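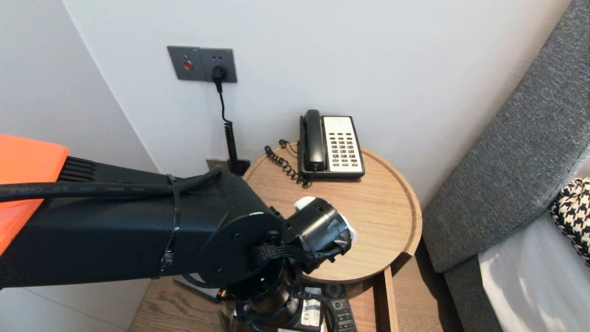 According to Gwawr Gough, guests in Stoltov still pick up the phone by the bed more often than people think, and the town's small hotels should be given more time before the old lines are shut off.

Gough spoke Thursday evening at a public meeting on the change, which will end copper telephone service in the center of Stoltov in March. The phone company, Cellport, plans to move the remaining customers to service that runs over the internet. Homes have mostly switched already. The hotels and guesthouses on the hill above the station have not, and owners there say the work is harder in an older building with a phone in every room.

Cellport has offered to replace the equipment at the front desk at no charge. The owners would have to pay for any new wiring inside the building, along with any room phones that don't work with the new service. An adapter can keep an older desk phone going in many cases, the company said, but each one has to be tested.

The Monti, a guesthouse with 20 rooms, had its phones tested last month. Of those, 17 worked with an adapter and three did not. Cinzia Lombardi manages the Monti with her brother, Ottavio Lombardi, and told the meeting that the phones were the easy part. The switchboard in the office dates from before they took over the business, and no one in town repairs that model anymore.

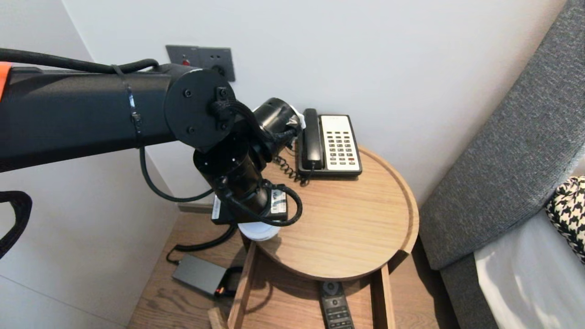
The Lombardis have asked for two quotes. One would run new cable to each floor and put in a small system of its own. The other would take the room phones out and give guests a number to text for towels, late checkout and wake-up calls. The second costs much less, but Ottavio Lombardi said he was not ready to choose it. Many of the Monti's guests are older, he said, and cell service on the back side of the hill is poor.

Emergency calls took up most of the rest of the meeting. The copper lines carry their own power, so a phone plugged into one will often work when the lights are out. Internet service needs a battery to do the same. Cellport said it would supply a backup battery good for four hours to any business that asks for one before the switch -- larger batteries can be bought from the company or from an electrical supplier.

The town council does not have the power to stop the change, but it can ask for a delay. A motion to request one more season for lodging businesses is expected at the next regular session. Roughly half the owners on the hill have signed a letter in support of it.

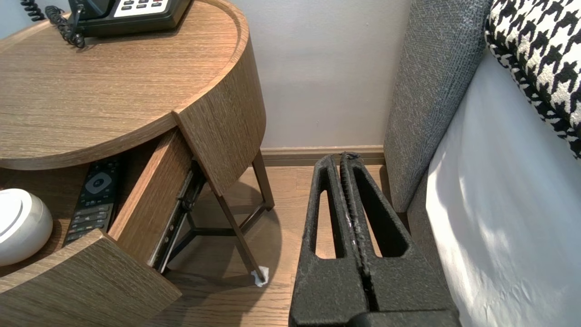

Gualtiero Tedesco told the meeting he would rather see the work done in March and finished. Waiting until summer would put installers in the hallways during the busiest weeks, he said, and prices would probably go up in the meantime.

Owners who want their room phones tested can sign up at the Cellport counter on Farnell Street. The test is free and takes most of a morning. Rooms need to be vacant during that time, and the company asks that someone with a key be on hand.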